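Stop Telling Me the Pie Is Artisanal

There's a bakery counter in Ernbridge where I have bought the same meat pie for most of my adult life. It used to be called "meat pie." Last month I walked in and the little card said "heritage hand-crimped slow-braised beef parcel," and it cost a good bit more, and I stood there like a tourist trying to work out whether it was still my lunch.

It was. Same pie. Same slightly burnt corner, which is the best part and which I will fight you for.

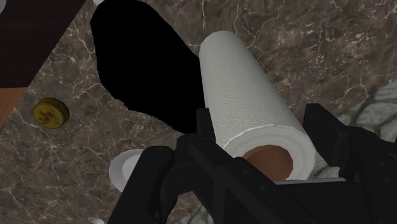
Leszek Lis
Food columnist, Grellberg Weekly
Thursday, March 24, 2022

I should say up front that I like food words. I've made a living out of them, more or less, and I have typed "golden" and "flaky" more often than I'd care to admit. So you can call me a hypocrite if you want (my editor, Hauwa Okeke, already has, twice, and once in front of other people). But something has gone wrong with the way we sell plain food to each other, and I think it's making the food worse.

Take the pie. When it was called a meat pie, the only way to sell me a second one was to make the first one good. The card did no work at all. Now the card has a whole job. It has to promise me a grandmother, a field, a slow afternoon and somebody's careful thumbs along the edge of the pastry. By the time I bite into it I've already paid for all that, and if the gravy is thin, well, I got my grandmother, didn't I?

I brought this up with Chukwuemeka Obi, who ran a sandwich shop in Grellberg for years and has no patience for me at all. He said customers asked for it. He changed "egg salad" to "free-range egg mayonnaise with garden chives" one May and sold more of them that week than he had in the whole month before. Same eggs, same chives. He'd always used free-range eggs, he just hadn't thought to mention it.

Fine – I'll give him that one. If the words tell me something true that I'd want to know, I'm all for them. Tell me where the pork comes from. Tell me there are walnuts in it, please, my cousin will thank you. My complaint is with the other kind of word, the kind that could be stuck on anything. Artisanal. Curated. Crafted. What exactly is an uncrafted scone?

I got so worked up that I went through the online menu at Biswas, the big food hall that opened out by the ring road. It lists 69 dishes. I found "hand" something on 7 of them: hand-cut, hand-rolled, hand-pulled, hand-finished. Hand-finished! I finished mine by hand too, and I didn't get a discount.
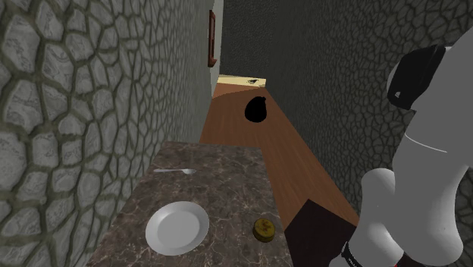
And the funny thing is that the food at Biswas is really good. I had a bowl of lentils there that I've been thinking about ever since, smoky and a little sour, with onions fried almost black on top. On the menu it was buried under two lines about journeys and roots, and I very nearly skipped it for a sandwich. If the menu had said "lentils with burnt onions" I would have ordered it before I got my coat off.

My favorite place to eat right now is Aurel Onu's, a lunch room with a few tables and a chalkboard. The board says things like "soup, bean" and "fish, if you come early." I came early. It was fish. It had lemon on it and the skin was crisp and I ate it so fast I had to sit there for a while with nothing to do.

I asked Aurel if he'd ever thought about dressing up the board a little. He said chalk is a pain to write with.

So I'm asking the bakery, nicely, to bring back the old card. Keep the new price if you have to, I know what butter costs these days. Just let me walk in on a wet Tuesday and ask for a meat pie without feeling like I've gotten the name wrong. And leave the corner burnt.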